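Spielzeug sortieren: Galerie

Im Dezember haben wir den gesamten Bestand an Kleinspielzeug durchgesehen, der sich in den Lagerräumen von Lekow angesammelt hatte. Laut Inventarliste sind es 2546 Teile, vom Tennisball bis zum Stofftier. Ein Teil davon war seit dem Umzug nicht mehr ausgepackt worden. Sortiert wird nach Material und Größe, damit die Kisten später ohne Suchen an die Spielgruppen gehen können.

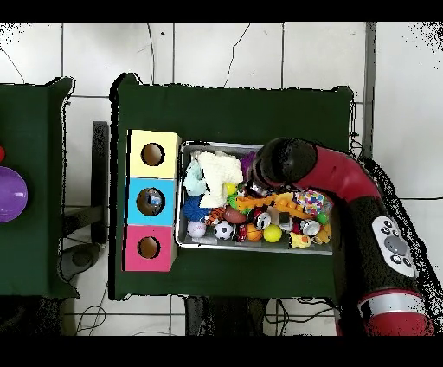 Die Liste hat Sum-yee Yeh angelegt. Jede Kiste bekommt eine Nummer und einen Zettel mit dem Inhalt. Bälle werden getrennt von Plüsch gelagert, Bausteine kommen zu den Bausteinen, auch wenn sie aus verschiedenen Sätzen stammen. Was beschädigt ist, wird ausgebucht. Bisher waren das etwa 150 Teile, überwiegend Holzspielzeug mit gesplitterten Kanten.

Auf dem dunkelgrünen Tisch: gestapelte Kästen in Gelb, Hellblau und Rosa, jeder mit einem runden Loch oben. In der Metallschale ein Tennisball, ein kleiner Fußball, ein getigertes Stofftier und mehrere Getränkedosen.

Am meisten Zeit kosten die gemischten Körbe. Darin liegt alles, was beim ersten Durchgang keiner Gruppe zugeordnet wurde. Für die nächste Runde sind 64 Kisten vorgesehen, die Etiketten dafür sind schon gedruckt.

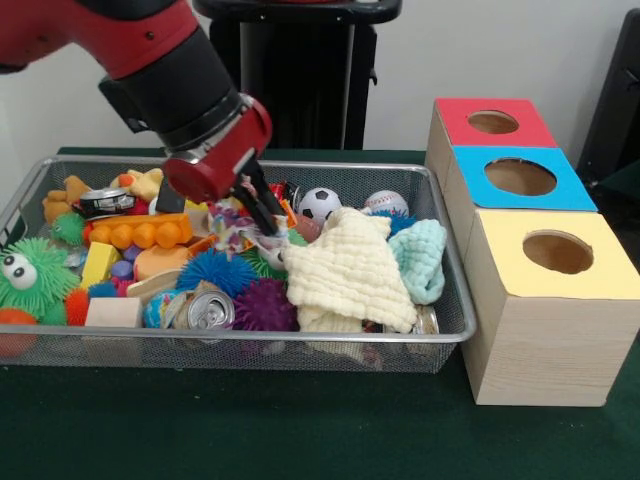 Text und Auswahl: Elisa Valentini

Der Drahtkorb ist dicht gefüllt. Links schaut ein hellgrünes, stacheliges Plüschwesen mit großen Augen heraus, weiter hinten liegt ein silbergraues Spielzeugauto auf der Seite. Davor ein langer orangefarbener Stein mit Noppen und ein gelber Holzklotz.

Plüsch wird vor der Ausgabe bei 40 Grad gewaschen und an der Luft getrocknet. Bälle und Bausteine werden feucht abgewischt. Anfragen von Spielgruppen nimmt das Büro vormittags entgegen, bitte mit Angabe der Gruppengröße und des Alters der Kinder.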